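Science Corner > Machines > Robots > How Do You Teach a Robot?

How Do You Teach a Robot to Do a Chore?

By Danuta Adamczyk
For readers 8 to 12

You have probably seen a video of a robot folding a shirt or pouring a drink. There is usually cheerful music. The title says something like "Robot Learns Housework!" and the whole thing is over before you can finish a cracker.

I like robots. I also like asking rude questions about videos. Who taught it to do that? How many times did it mess up first? Is somebody off to the side moving it with a controller? Those are good questions to ask about any robot, and by the end of this page you should be able to ask them yourself.

Why not just tell it?

Suppose you want a robot to move a cup. You might think an engineer types "pick up the cup" and the robot does it. For a long time, engineers did write instructions, but they were nothing like that. They were more like "turn the shoulder joint this much, turn the elbow that much, close the fingers until they are this far apart."

Instructions like those work fine in a factory, where the same part shows up in the same place all day long. Kitchens are harder. Push the cup over by the width of your thumb and the robot closes its fingers on air. It doesn't know it missed, either. It will carry that air across the table very carefully and set it down.

You could write more instructions to cover every place the cup might be. Then somebody buys a different cup.

Showing instead of telling

So a lot of people now try another way. They show the robot what to do, over and over, and let a computer look for the pattern. Each time somebody shows it the task, that's called a demonstration. There are two main ways to give one.

The first is by hand. You take hold of the robot's arm and move it yourself, the way a coach might hold your wrist and swing the tennis racket with you. The motors go loose so you can push the arm around, and the robot records where every joint was along the way. It's simple, but some arms are heavy, and your own arms and head can end up blocking the robot's cameras.

The second way is by remote control. The long word for it is teleoperation. ("Tele" means far, even if the person is sitting right beside the table.) The person might hold a joystick, or wear a headset, or move a pair of smaller arms that the big arms copy. When the small arm bends, the big arm bends. When you squeeze the handle, the fingers close.

It sounds like a video game, and for the first ten minutes it feels like one. Then you notice that you can't feel anything. When you pick up a grape, your fingers tell you how hard you're squeezing. Through many remote controls you get no message at all, and you have to judge by looking. Try picking up a grape with salad tongs while wearing ski gloves. Eat the grape afterward, if there's enough of it left.

A visit to the practice table

I spent a morning in January at a small workshop called Skerkley, where people record demonstrations with things you'd find in a kitchen. Kauko Lahtinen has been driving robot arms there for 3 years. I asked him whether the robot was smart.

"It's a very good copier," he said. "If I'm sloppy, it learns sloppy."

The crew calls one of its practice jobs Salazar. I asked why and got three different answers, so I can't tell you. They had recorded 117 demonstrations of it. Of those, 18 went in the trash, mostly for dropped objects or for a driver who stopped halfway through to think. A robot that copies a person who stops to think will learn to stop. It won't learn to think.

That number bothered me, and I said so. You could show your little cousin how to put a cup down one time, and your cousin would do it (or throw it, but on purpose). Here were more than a hundred tries at one small job, and the robot still wasn't finished learning. Kauko didn't argue. He said people bring a whole life of picking things up to the table, and the robot brings nothing.

What does the robot get from a demonstration?

Mostly two things, recorded together many times a second. One is the position of its joints. The other is what its cameras see. A camera looking at the whole table can tell where things are compared with each other. A small camera near the fingers rides along with the arm and gets a close look at whatever is being held, but it can lose track of everything else. 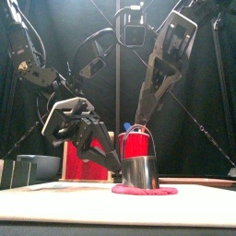

Two arms over the practice table, with a steel pot on a round pink pad and a red cup beneath the right-hand gripper.

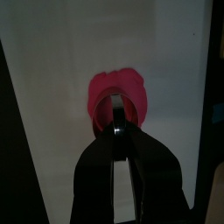
After the recording comes the part called training. A computer goes through all the saved demonstrations and adjusts millions of numbers, trying to get better at guessing one thing: when the cameras see this, what did the person do next? Then the robot is switched on with no driver, and the guessing starts for real.

Sometimes it works nicely. At Skerkley I watched 12 tries with no driver on a job the robot was supposed to know already. It did well until somebody closed a window blind. The light changed, and the arm hovered and dipped and hovered again like a person looking for a lost contact lens. Nothing on the table had moved.

That is the biggest reason I keep my doubts handy. A robot that learned from demonstrations is good at things that look like the demonstrations. Give it a new pot, a new table or a cloudy afternoon, and it may have no idea. More demonstrations in more kinds of places do help. How many would be enough for your kitchen, and mine, and your grandmother's? I asked everybody I met that morning, and the best answer I got was a shrug.

Questions to ask a robot video

Is a person driving? Many videos are of teleoperation, and some say so only in tiny letters.

Is the video sped up? Look at a clock, a dripping faucet or a person walking by in the background.

How many tries did it take to get this one?

Would it still work if you moved things?

What happens when it drops something?

Try it at home

You need a friend, a blindfold, a plastic cup, a spoon and a table. One of you is the arm and wears the blindfold. The other is the driver and may only use words like "left," "down," "open" and "close." Get the spoon into the cup. Then switch places and try it a second way: the driver gently moves the arm's wrist and says nothing. See which is faster. Now take the driver away, move the cup, and let the blindfolded person try it alone from memory.

You'll probably knock the cup over. Use plastic, please.

Words to know

Demonstration: one recorded turn of a person doing the task with the robot.

Gripper: the part at the end of a robot's arm that holds things.

Teleoperation: driving a robot by remote control.

Training: the computer's long search for patterns in the recordings.

Comments (4)

wonell_fan: we did the spoon thing in class and my partner put it in my sleeve

MrsP_Room12: My students want to know if the drivers get bored. I would like to know too.

Danuta Adamczyk: Yes! Kauko listens to radio plays. He says the trick is to stop before your hands get lazy.

zeke: i still think the robot will get better than us. my dad says maybe at dishes

Contact Science Corner | Copyright Zellov Young Readers | Back to top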